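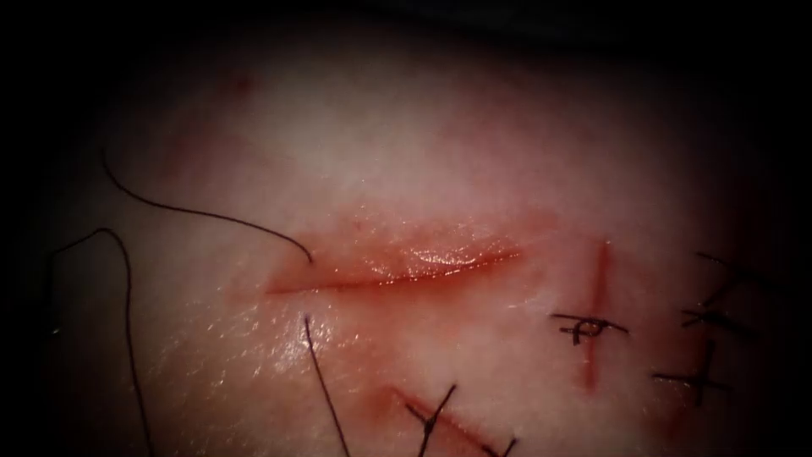 The surgical robotics club at Baltard College meets in a ground-floor teaching lab at half past five, once the nursing students have gone home. It has 19 members. Most are studying engineering, a few are in their second year of medicine, and one is a music student who came along with a flatmate and stayed.

This year the club is entering the Lucero Cup, a student contest in robotic suturing. Each team has 37 minutes to close a set of cuts in a practice pad, and two judges mark the stitches afterwards. Marks come off for loose knots, for gaps and for tails left too long.

Uriel Montecinos, who runs the club, used to repair theatre equipment for a living. He makes new members tie knots by hand for a month before they touch the controls. "They all complain," he says. "Then they sit down at the console and find they can't feel the thread, and they have to do it by eye."

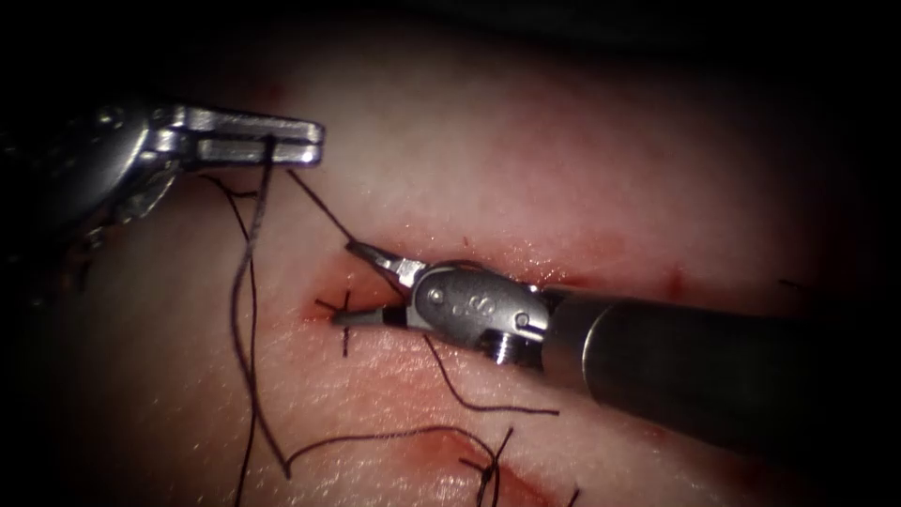
The operator works two handles while looking at a screen, and each handle drives one instrument. A second student sits alongside and calls out anything the operator might miss, such as a strand sliding under a wrist. The pairs swap places every two attempts.

The rest of the club works on software. Their program, Brevum, is meant to take over the most repetitive part of the job, winding the thread round the jaws before the knot is pulled down. It learns from recordings of the students' own attempts, good and bad. So far it can make the first wrap on its own in about half of its trials.
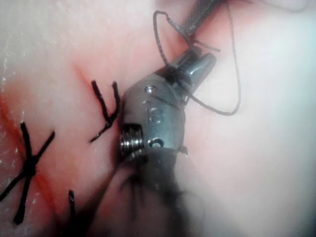

Thread looped at the jaws, with tied stitches along the cut to the left.

Money is tight. The instruments came second-hand from Diltura, a local supplier, and the pads are used until there is no clear space left to cut. Members pay a small fee each term, and the college covers the electricity and the insurance.

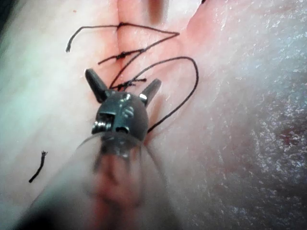
Thread handling is where most teams lose time, according to Montecinos. A beginner tends to pull through more thread than the next knot needs, and the spare length has to go somewhere. With three knots in a line down the closure, a wide loop of working thread can still be lying out to the right, ready to catch on a jaw. Club members are taught to look for the loop first and the knot second. They also lose marks in practice for snippets left on the pad, so the partner keeps an eye out for those too.

The contest is in August, in the college sports hall. Two pairs will go forward, and Montecinos has not yet picked them. Anyone at the college can still join for the autumn term, and no experience is needed.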